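Reading time: 2 min

Varketti Word List: household words from two villages

Varketti is a free list of the words people in Prodau and Bekura use for things around the house. It has 1345 entries so far, and I love every one of them! The two villages share a river and a bus route, yet they can't agree on what to call a drawer. I grew up with the Prodau words and married into the Bekura ones, so the list began on our fridge door.

What's in it

Each entry gives the word, the village, a plain English meaning, a rough guide to how it sounds, and a sentence in which somebody really said it. The sentences are my favourite part. Of the full list, 312 entries have a spoken recording as well, mostly made in kitchens (expect kettles). Spellings follow the old Tazi primer where it has the word. Where it doesn't, I wrote down what I heard and put a question mark in the notes column. 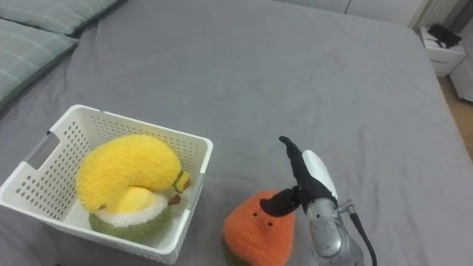

Words for containers are where the two villages really part company, and they make up the biggest group in the list. Prodau sorts them by what they're for, so a bread basket and a peg basket have separate names with no shared root at all. Bekura goes by how they're made. Anything with holes in the sides takes the same ending, whether it's a colander, an old willow fish trap or a white plastic basket with a plush banana in it, and speakers add that ending quite happily to things their grandparents never owned. I find this wonderful! Solid-sided things get a different ending, and a cracked bucket can move from one group to the other, depending on who is cross about it.

How to use it

The list is one table, saved as plain text with tabs between the columns. Open it in any spreadsheet and sort by the "room" column first, as it's much more fun to read that way. Recordings have the same number as their entry.

Known gaps

Tools and sheds are thin. Sewing words lean heavily towards Bekura. I have checked 100 entries with a second speaker and marked them "checked", and the rest rely on one person's memory. Verbs are missing apart from the ones for sweeping, which I couldn't resist.

Changes

2023-09-09: added the bedding words, fixed the sound guide for long vowels, and merged 2 entries for "ladle" that were the same word with a cold.

Sharing

Copy it, print it, correct it. Please keep the village column if you pass it on, as people in both places will mind very much if it goes missing.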